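What Lives in Dirt? A Quick Look at Soil for Kids

Soil page for the Finodstead Junior Growers. Ages 8 and up, but little ones can listen in.

OK so. Soil. You walk on it, you get it under your fingernails, your mum or dad tells you to leave it at the door. But what is it?

Mostly it's rock. Very, very tiny bits of rock. Rain, wind, ice and roots crack big rocks into small ones, then smaller, then smaller again. This takes ages. Longer than your nan has been alive. Longer than your town has been there.

Mixed in with the rock bits: dead leaves, old roots, bug poo, air, water. And living things. Heaps of living things.

Three sizes of bits

Farmers and gardeners talk about sand, silt and clay. Those are just names for sizes.

Sand is the biggest. Feels gritty. Water runs straight through it, so plants get thirsty.

Silt is the middle one. Feels like flour when it's dry.

Clay is the smallest, way too small to see one bit by itself. Sticky when wet. Hard as a brick when dry (people make bricks out of it!).

Most soil is a mix. A good mix of all three is called loam. Say it like "home" but with an L. Gardeners love loam.

On the Brerkari side of the river the soil is nearly all clay. Grey, heavy, sticks to your boots till you're walking on platforms. Up at Ross it's sandy and the carrots grow lovely and straight. Same rain, same sun, very different carrots.

Who lives down there?

Worms first, everyone knows worms. They eat dead leaves and soil at one end and it comes out the other end as castings. That's a polite word for worm poo. Plants love it. The tunnels are handy too, they let air and water get down to the roots.

Then beetles, slaters, ants, centipedes, mites. Mites are teeny. You'd want a magnifying glass.

Then fungi. A mushroom is only the bit that pokes up. The rest is underground, thin white threads going everywhere, and some of those threads join on to plant roots. The plant gives the fungus sugar. The fungus gives the plant water and minerals. Good swap.
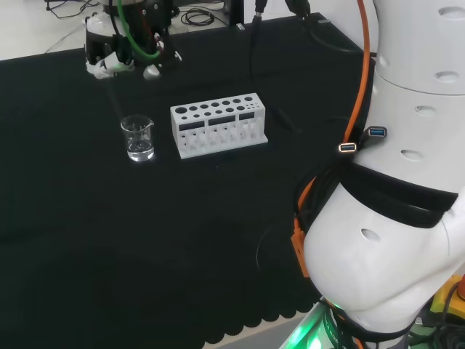
Then bacteria, the smallest of the lot. You can't see them without a microscope. They finish off what everybody else started, breaking dead stuff down until it's food a plant can drink up through it's roots.

Why does colour matter?

Dark brown or black soil often has lots of rotted plants in it. That rotted stuff is called humus (HYOO-mus). Not hummus. Do not put it on crackers.

Red soil usually has iron in it. The iron has rusted, same as an old bike.

Grey or bluish soil has often been soaking wet for a long time, with not much air.

Colour is a clue but it doesn't tell you everything. Feel it and smell it as well.

Try it: the jar test

You need a clear jar with a lid, some soil, water, and a grown-up who doesn't mind mess.

Pick out stones, sticks and worms. Put the worms back where you found them please.
Fill the jar a bit less than half with soil.
Add water nearly to the top. Lid on TIGHT.
Shake for 60 seconds. Arms will hurt. Keep going.
Put it down somewhere flat and don't bump it.

Sand drops to the bottom first, in a minute or 2. Silt takes a few hours. Clay can take days, and the water might stay cloudy even longer. Bits floating on top are dead leaves and roots. Draw the layers when they've settled and colour them in.

Try it: the squeeze test

Quicker one. Grab a handful of damp soil and squeeze.

Falls apart straight away? Sandy.
Makes a ball but crumbles if you poke it? Probably loam, lucky you.
Makes a ball and you can roll it into a long snake? Clay.

Wash your hands after. Properly, with soap, even if they look clean. And keep soil away from your mouth and any cuts.

How to be nice to soil

Don't leave it bare. Bare soil blows away in wind and washes off in rain, and it is very slow to make more. Cover it with straw, leaves or plants.

Don't stomp on garden beds. Stomping squashes out the air.

Feed it. Veggie peels and dead leaves go in the compost, then on to the garden when it's all dark and crumbly. No meat, no cheese, unless you want rats.

Words to know

Loam: a good mix of sand, silt and clay.
Humus: dark, rotted plant stuff.
Castings: worm poo.
Erosion: when soil gets carried off by wind or water.
Compost: rotted scraps and leavs, food for soil.

Next up is the Irneo worm farm page, with how to build one out of two old tubs. Should be done before December. Save your veggie peels!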